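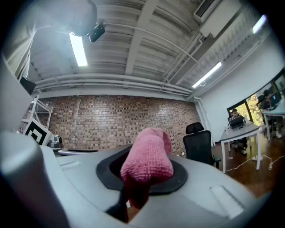 Can a student club use these recordings for an assessed project?
Students may use them for coursework, club projects and competition entries, as long as the data card goes along with any copy and the club is named in the write-up.

Romville Cloth Handling Set, data card

Overview
The set was made by the Romville student robotics club for its entry in the Medum student challenge. The task that year was handling soft items: picking up a piece of cloth, moving it and letting it go in a marked area. Our members recorded themselves doing the task by hand with a gripper tool, and the recordings were used to train the club's policy. A knitted cloth in pink is one of the items.

Contents
400 recordings, each with video from the camera on the gripper and a log of the finger opening. 171 of these have been checked and labelled by a club member. The rest are unlabelled but have been kept in the same folder layout.

Folders
checked: labelled recordings
unchecked: recordings with no labels
notes: session notes, typed up from paper
tools: the Pullix scripts for reading and trimming files

Labels
Each checked recording has one label for the result (placed, dropped, missed) and one for the grasp (edge, fold, middle). Where two members disagreed on the grasp, both labels were kept and the field reads "split". Please don't treat "split" as a grasp type of its own. Our first training run did, and the results had to be thrown out.

Recording
Sessions were held in our workroom, which has a brick wall at the back, fluorescent lights on the ceiling and a large window along one side. Daylight changes the colour of the cloth quite a lot between sessions. We did not correct for this. Members worked at laptops in the same room during sessions, and people can appear in the background. Everyone who took part signed the club's consent form.

Black-and-white square markers were used for working out the position of the tool. If the marker is hidden for a long stretch, the position in the log should not be relied on. Thaler, the club's tracking program, writes a zero in the "seen" column for those rows.

Known problems
The finger log starts late in some early sessions. Use the trimming script before lining it up with the video.
File names from the first sessions use spaces. Later ones use underscores.
There is no sound.
Left-handed operators are under-represented.

Getting started
Copy the whole set to a local drive first. Reading it over the school network is very slow. Run the check script in the tools folder, then open any checked recording with the viewer. The viewer needs the log and the video in the same folder.

Version
Version 2, October 9, 2023. Compared with the first version, the labels have been redone and the session notes added. The next update is planned for December, after the end-of-year build.

People
Lilla Nyitrai organised the recording sessions and wrote the labelling guide. Ludivine Sabatier wrote the Pullix scripts and looks after the files. Send corrections to Ludivine with the file name and the time in the video.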